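**Notebook, wool bench - April, started 9:40**

Continuing with the pilling question from the Muli yarn. Beryl Lightfoot asked me again why the second cone gives more pills than the first, and I still have no good answer for her. Both cones carry the same label and came in the same delivery from Fustero.

I knitted 4 swatches on the small machine, two from each cone, with tension left where it was. After knitting I washed them by hand in lukewarm water with the Drodirero soap, pressed them in a towel and let them lie flat overnight. I did not steam them this time. In the last entry I steamed before measuring and the widths were of no use, so please do not compare with that page.

Rubbing test: 498 turns on each swatch, against the felt disc. It should have been 500, but the counter stopped early on the first one and I kept the same number for the others. The total on the disc is now 3,853 turns, and I think it is getting smooth in the middle. Ghislain Lavoie says he changes his long before this. I will order a new one from Itport and repeat at least one swatch from each cone with it.

What I see by eye, under the side lamp:

- cone one: a little fuzz, no real pills, the surface still even
- cone two: small hard pills near the centre, and some loose fibre that comes off with tape
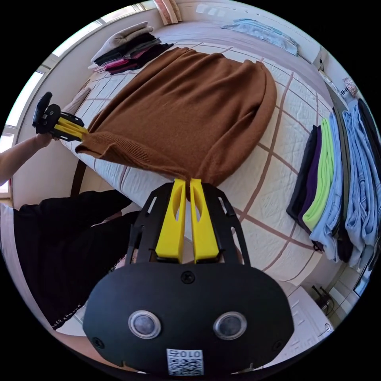 *Brown knit sweater, back side up, ribbed lower band.*

My idea for the moment is that the twist in cone two is lower. I untwisted a short length from each by hand and the second opened sooner, but I did it only once and my fingers are not an instrument. The twist tester is still with Ghislain. I have written to him to ask for it back.

Another possibility is the fibre length. When I pull apart the yarn from cone two I get many short ends. Beryl thinks this can also come from the way I pull, and she may be right. She will try it herself without knowing which cone is which.

To do:

- new felt disc
- twist test, both cones, start and end of each
- ask Fustero if the delivery was mixed from 2 lots
- keep the swatches in paper, not in plastic

Stopped at 16:15. The washed swatches are in the upper drawer, the cone number is on the thread tied to the corner.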